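4.2 The first hold: how towels are picked up before they are folded

We came to the towel somewhat late in the project. Our earlier visits to the households in the Tillman neighborhood had been taken up with shirts and bed sheets, which people are always ready to talk about (and complain about), and it was only when Nyokabi Shirima went back through her visit notes in November that we noticed how often the towels came first. In home after home the person would reach into the heap of clean laundry, set aside the socks and the awkward things, and begin with a towel. Several of them told us it was a way of getting going. "I don't have to think about a towel," one woman said, and her sister, who was drinking coffee at the other end of the table, told her that she most certainly did, because she turned every one of them round before she folded it.

The turning round is the subject of this section. Writing on household linen tends to treat folding as the part that matters, and there is a good deal of advice about thirds and halves and which edge should face the front of the shelf. Much less has been said about the moment before, when the cloth comes out of the pile as a lump and has to be made into something with corners. We call this moment the first hold, following the usage in our earlier Modside report, and we mean by it the point at which a person has a corner in each hand and the towel is hanging from them under its own weight.

Getting there took more handling than we had expected. A towel pulled from a heap rarely offers a corner. Most people in the Tillman homes caught it somewhere along a side, lifted it, and let one hand travel down the edge until it met the end. The other hand then did the same in the opposite direction, or else the first corner was given a small shake so that its neighbor swung into reach. Older participants tended to do this against the chest or over the knee, and two of them used the back of a chair. We had supposed that the chest method was a matter of tired arms, but when we asked about it the answers were nearly all about keeping the end off the floor, and one gentleman was quite hurt at the suggestion.

Terry cloth has its own part in this. The looped pile catches on itself, so that a towel keeps the creases it had in the basket a little longer than a sheet would, and the thickness of the hem gives the fingers something to find. Participants who folded while watching television relied on the hem almost entirely. They could tell us, with their eyes on the screen, whether they were holding a long side or a short one, and they were seldom wrong — though the same people did poorly with the thin kitchen cloths, where hem and body feel much alike.

We divided first holds into 3 kinds. In the short-side hold the hands are at the two ends of a short edge and the towel hangs long. In the long-side hold they are spread wider and the towel hangs like a curtain. In the loose hold one or both hands are near a corner without quite being on it, and the person goes ahead anyway, usually making up the difference with a tug later on. What the three share is the upper edge: it is drawn out between the hands while everything under it is left to fall as it likes, and a good many people then paused to look it over. Figure 7 shows an upper edge held in this way. 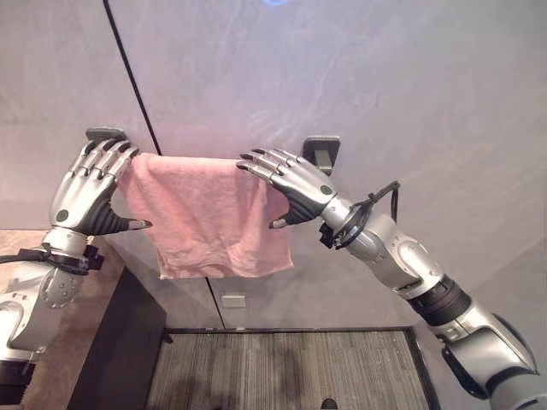 Does the lower hem need to be straight before the first fold is made?

It can be left uneven in most cases, as long as the upper edge is level and both corners are held, because the lower part can be squared up once the towel is lying on a table or bed. Very thick bath sheets are the exception we heard about most often, and for those people liked to give one good shake first.

Figure 7. A pink terry-cloth towel held up by its upper corners. The upper edge is fairly straight and the lower portion falls in soft folds, with an uneven hem.

The unevenness at the bottom was a point on which our participants differed warmly. Some could not bear it and would lower the towel, smooth it, and begin again, while others folded straight through and trusted the pile to hide the difference. Both habits ran in families, as far as we could judge from the homes where we met 2 generations. A daughter who had moved to the Trulari apartments and done her own laundry for years still shook each towel once to the left, exactly as her mother did, and was surprised to have it pointed out.

We would not want to make too much of these small differences. The stacks on the shelves looked very much the same at the end of the afternoon, and it is the route to them that varied. Section 4.3 takes up the fold itself, beginning with the choice between halves and thirds.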